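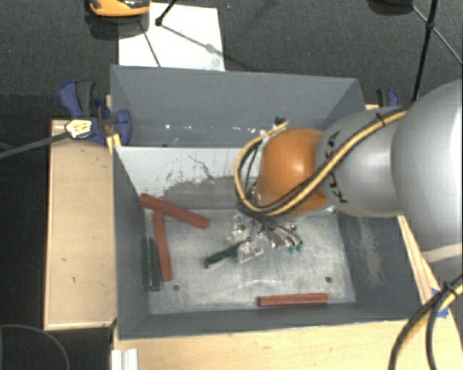
Bin picking in a shared workshop: build thread

1/
Status of the bin cell at Vetstead, where I rent bench time. KUKA arm, home-built gripper, one grey bin, red and green bars. The job is to take bars out of the bin one at a time and put them down somewhere known. Notes follow, mostly so that I can find them again.

2/
The bin first. Sloping walls, open top, a floor that has had a hard life. It came from Lundthorpe as surplus and I did nothing to it beyond a wipe. The scuffs matter more than I expected: a scratched metallic floor throws glints that an edge detector is happy to call the end of a bar.

3/
I tried painting a test patch matt on a spare bin of the same type. It helped until the fingers had dragged across it for an afternoon. Not repeated. The worn floor stays and the software has to cope.

4/
Clamps. The bin is held by its rim, blue-jawed clamps, nothing clever. Before that it sat free on the table and moved a few millimetres whenever a finger touched a wall. A few millimetres is the whole error budget.

5/
If you copy one thing from this thread, clamp the bin before you calibrate. I did it in the other order and lost a Thursday.

6/
Cables. Yellow and black bundle down the outside of the arm, tied near the top of the tapered segment, then a wide loop round the orange joint to a fitting above it. The loop looks untidy. It is that size on purpose.

7/
With a tight loop the wrist ran out of cable well before it ran out of joint travel, and the fault showed up as a gripper dropout, so I spent two evenings looking at the wrong end of the machine. Leave slack, then turn the wrist to both limits by hand at low speed and watch.

8/
Yes, the tail of the cable tie needs trimming. I have been told.

9/
Gripper. Silvery metal, some translucent parts, one clear angular finger piece low down. Thin wires and tubes come off the side, and they are the weak point of the design. Anything that fans out will sooner or later meet a bin wall.

10/
Current rule in the planner: no wrist angle that puts the wire side towards a wall when the fingers are below the rim. It costs some reachable picks near the edges. I would sooner lose a pick than resolder.

11/
Why bars? They are simple to model and awkward to grasp. A bar lying by itself on the floor is easy: find the long axis, square the fingers to it, close. Everything else in the bin is a variation on that being untrue.

12/
Case A, the propped bar. One end up near the wall, the other down towards the floor. Seen from above it looks shorter than it is, so a planner working from the flat outline gets both the length and the height wrong. Mine now takes height at two points along the bar and tilts the approach to suit.

13/
Case B, the rough T. A red bar slanting across, another running away from beneath it. Segmentation by colour gives one red blob with three ends. Splitting it by edge direction works most of the time. Taking the upper bar first is obvious to a person and had to be written down for the machine.

14/
Case C, two green bars side by side, one against the wall. There is no room for a finger on the wall side and not much between the pair. The best answer so far is to go for the inner one, from its free side, and accept a nudge. The remaining bar then gets treated as a new problem.

15/
Numbers from the last long run, same gripper, same floor: 476 attempts, 114 failures. I logged a failure as any attempt that ended without exactly one bar held above the rim. Two bars at once counts as a failure, however pleased it looks.

16/
Most of those were case C. I have not split the rest properly yet and won't guess at it here.

17/
Software, as asked last time. Lindik is my name for the planner, a small thing that scores candidate grasps and throws out the ones that hit walls. It takes roughly 2 seconds per decision on the old workshop PC. Most of that is the collision check against the bin model.

18/
The bin model was drawn with vertical walls for the first month. The real walls slope. This explained a great many rejected grasps.

19/
Table: light wood, adequate. It flexes slightly if the arm stops hard at full reach, so acceleration is turned down well below what the arm will do. A steel frame from Pawlak is priced and not ordered.

20/
Safety, for those about to reply. It's a proper industrial arm and it does not know you are there. Reduced speed, stop button within reach of whoever is running it, no hands in the bin with the drives on. Refilling happens with the drives off, including when it is only one bar.

21/
Still to do, in order:
- sleeve for the gripper wires
- strain relief where they leave the fingers
- 5 more test layouts with bars against the walls
- sort the failure log by case

22/
The sleeve is first. Braided is too stiff at this diameter, and heat-shrink worse. I have a length of soft silicone tube on the bench to try at the weekend - if anyone has run thin wires through the same stuff beside a moving finger, tell me how long it lasted.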